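Fedside Taproom List, readme

Last touched August 2, 2019. Kwaku Abugri

What it is: one flat table of taprooms, brewpubs and bottle shops in Grinton and Gillitz, plus what they had on draft when we went in. 3012 rows, one row per beer per visit. 601 different beers once the repeats come out. 130 places.

Columns: place, town, visit_month, beer, style, abv, pour_oz, price, notes. Price is what was on the board, before tax and tip. Flights are left out, too messy.

Styles are a pain. Every place has its own idea of what a pale ale is. I kept the board wording in "style" and did not try to clean it up. So "hazy", "Hazy IPA" and "NE IPA" are all in there seperately. Filter with care. 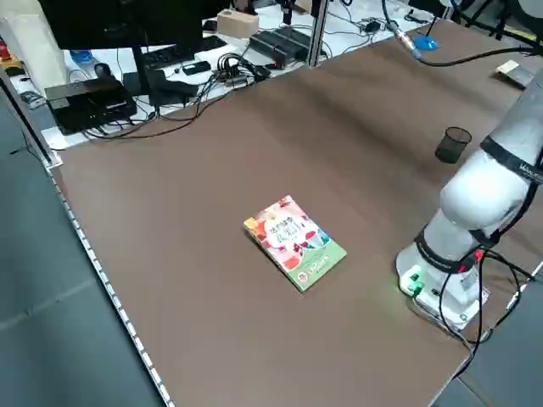 Blank abv means it wasn't posted. Zero means zero, there are a few root beers and one ginger thing at Kwofie that I wanted to keep in.

Known problems:
- 15 rows have a price but no pour size. Don't work out per-ounce cost on those.
- Gillitz is thin for January, snow, half the places closed early.
- Two taprooms share a name. Use town to tell them apart.
- Guest taps are not marked. Should of done that from the start.

Not in here: ratings. People ask. Notes are just things like "cask" or "last keg", not opinions.

Using it: free for anything, say where you got it. If you print a map or a guide from it, call the place first, hours change and so do owners. Fixes to me, with the row number please, not a screenshot.

Next up: food menus, maybe. Patio yes/no for sure.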